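## 4. What the rules do not reach

Most of the written guidance on shared picking cells was drafted by people who had a factory line in mind. A line has one product, one fixture and one approved path, and the person who signs the risk assessment can stand next to it and watch the same motion all afternoon. A bin of mixed objects gives that person very little to sign. In this section we look at how three common requirements fare when they are applied to bin work, and we argue that two of them, as usually written, reward paperwork more than they reward care.

We base this on our own records. Over one season, ending in October, we kept a log of 436 stoppages in bin-picking sessions run under the Kutach rules, an in-house code that many of our colleagues consider strict. Each entry was made by the operator on duty and read later by a second person, in most cases Malsha Mridha. Where the operator and the reader disagreed on the cause, the entry was marked as disputed and left that way. We did not try to settle disputes after the fact, because an earlier attempt to do so (under the Wamum protocol, now dropped) had produced a very clean data set that matched no one's memory of the work.

### 4.1 The object list

The first requirement is that every object entering the cell be listed in advance, with its weight, material and a hazard class. We have no quarrel with the idea. A list makes someone look at the objects before the arm does. The trouble lies in what the list is taken to prove.

The Kutach form has 11 hazard classes. They cover sharp, brittle, liquid-filled, magnetic and so on, and each object gets exactly one. A single object with two hazards is filed under whichever the operator thinks of first. We found kitchen items listed as brittle in one session and sharp in the next, by the same operator, with the same stock number. Nothing in the rules forbids this. An auditor who compares the number of objects with the number of filled rows will pass both sheets.

The form also treats hazard as something an object carries around with it, like its weight. In a pile, much of the hazard comes from how things lie. A long tool under a soft item is a lever. The same tool on bare floor is close to harmless at the speeds we use. We know of no list that records this, and we doubt that one could be kept up to date without stopping after every pick to rewrite it.
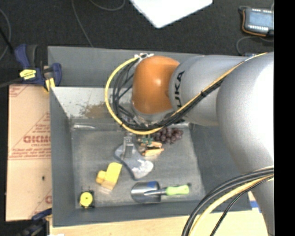

**Figure 4.** A mixed bin with the gripper lowered into it.

Hazard classes would matter less if they were used only to set the limits on grip force, and some authors defend them on that ground. We find the defense weak. Under the Kutach rules the force limit for a session is set by the most fragile class on the sheet, so a single bunch of grapes ought to hold down the limit for everything else in the bin. Take the contents of Figure 4: the grapes lie toward the far side of the floor, and near the front wall there is a hand trowel with a metal scoop. A force that is safe for the first may well let the second slip, and a dropped trowel is a worse event than a crushed grape. The rule picks the gentler number and calls it conservative. It is conservative about fruit.

Hanyu Yuan has argued, in discussion with us, that this is a problem of training and that a good operator would split such a load into two sessions. Perhaps so. But the point of a mixed bin is that it is mixed, and a rule that can be met only by removing the feature under study should say so plainly in its first paragraph. The Kutach rules mention mixed loads once, in an appendix.

### 4.2 Cable dressing

The second requirement concerns cables. The rules ask that all external cables be "secured and free of the work volume," and they ask for a signature to that effect at the start of each session. We had 100 percent compliance on the signature. We place no weight on that figure.

A cable that is secured with the arm at rest can swing wide when the wrist turns, and how wide depends on the pose. Figure 4 shows the ordinary condition during a reach: yellow and black cables looped around the orange joint, a tie on the bundle farther up, and a second thick bundle crossing in front of the near right corner of the bin. Is that bundle free of the work volume? We put the question to several readers of the rules and got both answers, each with a clause number attached. The phrase has no agreed meaning once the arm is moving, and the rules never say at which pose the check should be made.

We would replace the signature with a slow run through the four most extreme poses of the session, watched from the side, with the emergency stop in hand. It takes a few minutes. We cannot show that it prevents snags. Our log records too few of them to support any claim of that kind, and we would be wary of a paper of this size that made one. What the slow run does give is a statement that could turn out to be false, and a signature on a vague phrase does not offer even that.

### 4.3 Clamping the bin

On clamping, we have fewer complaints. The Tang checklist, which the Kutach rules borrow almost word for word, says that the bin must be fixed to its support at two or more points and that the operator must push on it by hand before the first pick. The wording is short. It names an action, and two people watching the action will agree on whether it was done.

Even so, it has gaps. It does not say how hard to push, or from which side. It says nothing about checking again later in the session, although repeated contact with a wall is just the kind of load that might work a clamp free. Operators in our group took to pushing again at each break. This practice spread by imitation and was written down only afterward, when Mridha noticed remarks about it in the free-text column of the log.

That column deserves a word. It was the least structured part of our record and the part we consulted most. Operators used it to note glare off the bin wall, a finger that had lost its pad, an object that had been swapped for a near twin. None of these had a code. A later version of the form, prepared with the Kornura group, cut the column to save space and added a drop-down menu of causes. In the sessions run with that version, the share of stoppages marked "other" rose at once, and we lost the means of finding out what "other" was.

### 4.4 Limits of this account

Our log comes from one group with one set of habits. The operators knew that their entries would be read, and some wrote more than they would have otherwise. Of the disputed entries, 11 concerned the same two people, and we suspect that these tell us more about the pair than about the rules. We also had no control sessions run without any code at all, for reasons that the safety office explained to us firmly.

We therefore make no claim that the requirements discussed here cause harm. Our claim is narrower. Where a rule names an action and a moment, as the push test does, our records let us say whether it was followed. For the object list and the cable clause, they let us say only that a form was filled in. Section 5 applies the same test to the remaining clauses, starting with those on lighting.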